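23 Feb 2019

Back from the Ruvarside open day with sore feet, a tote bag I didn't need and far too many leaflets. I promised the club I'd write it up while it was fresh, so in it goes, in the order I walked round more or less.

## Getting in

The doors were supposed to open at ten but there was already a queue down the side of the building when I turned up. Parking is hopeless, so take the bus if you go next time (the 11 stops right outside). Badge, coffee, a map that had the two halls the wrong way round, and off I went. The woman on the desk told me 1,186 people had signed up for the day, and by lunchtime I believed her, at least from the state of the sandwich table.

I'd gone mainly for the grippers. We've been arguing since January about what to buy for the bench and I wanted to get my hands on things before anyone spent any money.

## The Baumgartner arms

Big stand, lots of carpet. They had a small arm picking yoghurt pots off a belt with suction cups and it was very slick, very quiet, and I couldn't get near it for school parties. When I did get to the front I asked about changing the cups over and was shown a quick-release collar, a quarter turn and off it comes. Lovely bit of kit! The price is not lovely. I asked if they'd sell the collar on its own and got a polite sort of laugh.

Their controller pendant is worth a mention though. Proper chunky buttons, and the stop button is where your thumb already is. The one we have at the club needs two hands and a good memory.

## Bromeo and the hand-held grippers

Now this was the bit I enjoyed most. Bromeo had put their stuff out on ordinary tables in the back hall and just let people have a go. You hold the gripper yourself, there's a camera on it looking down past the fingers, and whatever you do with it gets recorded so an arm can be taught from it later. Fatima Mtshali was running the table and she was brilliant, she answered every daft question I had and a few from the lad behind me who only wanted to know if it could deal cards.

There were two of them to try. The older one has a stiff trigger and my hand ached after a few minutes. The newer one is lighter to squeeze, and it opens wide enough that I stopped worrying about lining it up and just went for things. I did nine goes with each, same wooden blocks, same mug, and dropped far more with the old one, mostly the mug by its handle. Not exactly science, I know.

What I liked was how plain the fingers are. Black, flat pads on the inside, screw holes on the upper side. The pad has a bit of texture to it as well, and Fatima reckoned that matters more than squeezing hard. I'm inclined to agree after what happened to our last lot of smooth ones.

One grumble, and I did say it to her: the lighting in that hall is awful for a camera. You get a great pale patch of glare on the tabletop right between the fingers, and the grain of the wood just washes out in it. She said they'd normally put a matt cloth down. I'd want to test that at our place before we bought anything, because our benches are under strip lights and they're shinier than hers.

I also asked what happens to the pads when they get tatty. They sell spares in bags and you swap them yourself with a little hex key. Good answer.

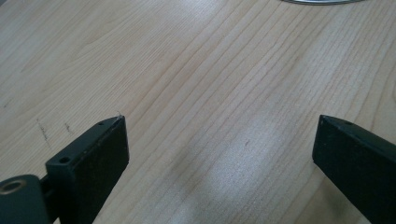
## Bullon cameras

Smaller stand, tucked in by the toilets, poor things. Bullon make the little wide-angle cameras that people bolt to wrists and grippers. I held two side by side, both plugged into the same screen. The cheap one smeared horribly when I waved it about, and the dear one hardly did at all. They'd do us a pair for some 200 quid if we asked nicely and didn't need the fancy cable. I've got the card of the chap who said so, it's in the tote bag.

## What I'd do

If it were my money I'd get the newer Bromeo gripper on loan first and leave the arm question alone until summer. Fatima said they do loans for clubs, you only pay the postage back. I've got the form. Somebody else will have to sign it as I'm away next week, and can whoever it is please check the bit about insurance, I didn't understand it.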